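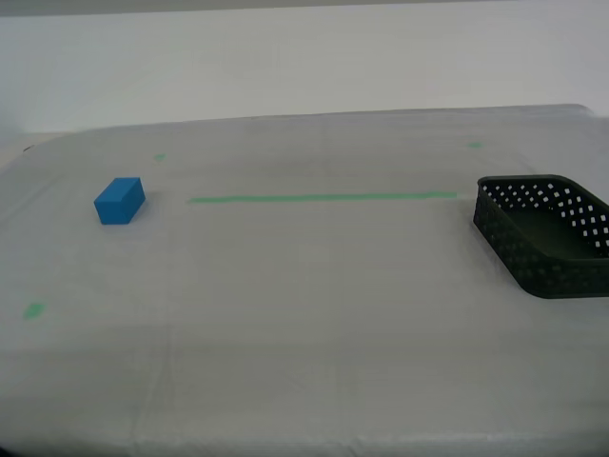
Block to basket, start positions, notebook entry for January

Written by Yufang Su. Zihan Yao ran the morning part, I ran the rest from 14:20.

Question for this round: does the policy from Lei still work when the block starts at an angle? In the old data the block was almost always parallel to the table edge. Now we turn it before each trial, and the basket is also turned a little. The green tape stays where it is, so that we can put things back to the same place after every reset.

We made 100 trials with the new checkpoint. The block was in the basket at the end in 73 of them. Of the other 27, most were lost at the grasp: the fingers closed along the diagonal and the block slipped out. The old checkpoint, trained on the same 643 demonstrations but without the rotation augmentation, reached 28 from 100 under the same rules. I am quite happy with the difference, but it is one block and one cloth only.

Rules we used: one attempt, no help by hand, block touching the basket floor. A block resting on the rim is a failure. Guilan Lu counted two of these as success in her first table, I corrected it in the Kudent sheet.

Not clear to me: the cloth makes small folds and I did not smooth it between trials. Shengli Cao thinks it does not matter for a block of this height. I would like to check.

To do
Repeat with the cloth pulled tight.
Ask Gintarė Jõgi if Bollbridge can send the second basket.
Save the failed trials in a separate folder, with the start angle in the name.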